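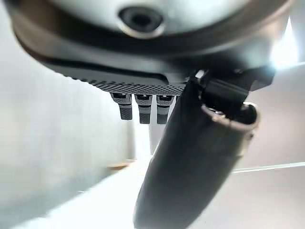
## Plasine grasp recovery - quick FAQ

Updated 27th November, Michalis Fragkou. Shout if somethings wrong.

**What's the method?**
Wrist view only. Policy predicts the grasp plus a slip score. Score too high - back off, re-approach.

**Does it beat the Bickerstaff baseline?**
On soft items, yes. 56 per cent fewer drops. On rigid ones no real difference.

**How many demos per task?**
Roughly 7 hours of teleop in all, split over six tasks. Suqin has the split.

**Why no overhead view?**
Tried it in September. Helped the reach, did nothing for slip. Dropped it.

**Glare?**
Yes, still a problem. We train with random bright patches pasted in, wich gets back most of the loss. Ablation is in Anqi's notes.

**Can I run it on a different gripper?**
Not without retraining the slip head. The rest carries over - Ekow did it in four days.

**Weights?**
After the paper's in. Ask Su-chen Yang.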